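Metari Two-Finger Gripper, Black

Home > End effectors > Electric grippers > Parallel and wedge finger

Product code: MT-2W
Sold as: single unit with finger set, flange adapter and cable
Availability: in stock, ships in 2 working days
Trial unit: yes, see Trial loan

Overview

The Metari two-finger gripper is a small electric gripper for light arms working on a bench or table. It is meant for people who handle mixed goods: produce, packaged food, small household items, sample containers. The housing is short, which leaves more of the arm's reach for the job and keeps the wrist easier to turn near the table surface.

Two finger sets are available. The wedge set slides under thin edges and gets between items that sit close together. The flat pad set has a softer face and suits round or easily marked goods. Both sets use the same screws and can be changed on the arm.

What is in the box

Gripper body
Wedge finger set, fitted
Flange adapter (state your arm when ordering)
Control cable, 2 m
Hex key and spare screws
Printed quick start sheet

The flat pad set and the Leitner wrist camera bracket are sold separately.

Controllers

The gripper runs from the Fliteo controller or from the tool port on most light arms that supply 24 V. With the Fliteo you can set closing speed and holding force separately and store up to 15 grip presets. From a tool port you get open, close and 4 force steps. If you plan to handle fruit or thin-walled containers, order the Fliteo. The lowest force step on a tool port is still firm enough to mark a ripe pear.

Compared with the Tarnine soft gripper

We stock both and are often asked which to buy. The Tarnine has molded silicone fingers and needs an air supply. It is more forgiving if the arm arrives slightly off center, and it rarely marks fruit. It is also wider, so it needs clear space on all sides of the item, and it will not pick up a plate, a card or a lid lying flat.

The Metari needs better positioning but gets into tighter places and needs no compressor. For a bench that sees one kind of round item all day, buy the Tarnine. For a bench where the items change, we suggest the Metari with both finger sets.

Bench trials

Ambros Pfister runs trials for customers in our workshop. You can send your own items or choose from ours, and the arm is set up to match yours as closely as we can manage. Please tell us the surface you work on. Cloth, steel and rubber mat all change how low the fingers can safely go.

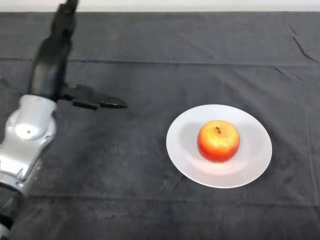
Hubert Ammann writes that the wedge fingers were fine on apples for him once he slowed the last part of the approach, but that he went back to the flat pads for plums. He would also like a longer cable, as 2 m left him with nothing spare after routing it along the arm. A longer cable can be ordered as a spare part; ask for a quote with your arm model.

Apples are a common request. Our advice is to come in from the side with the fingers level, and keep the tips clear of the rim if the fruit is on a plate. Start with a low holding force and raise it one step at a time until the fruit stops turning in the grip.

Trial loan

Loan units go out for 7 days with both finger sets and a Fliteo controller. You pay return shipping. If you buy within the month, the loan fee comes off the price. Loan units may show light wear on the housing.

Care

Wipe the fingers with a damp cloth and mild soap. Do not spray the housing. Check the finger screws after each change of set, and replace the pads when the surface turns shiny.

Spare parts: finger screws, wedge set, flat pad set, control cable, flange adapters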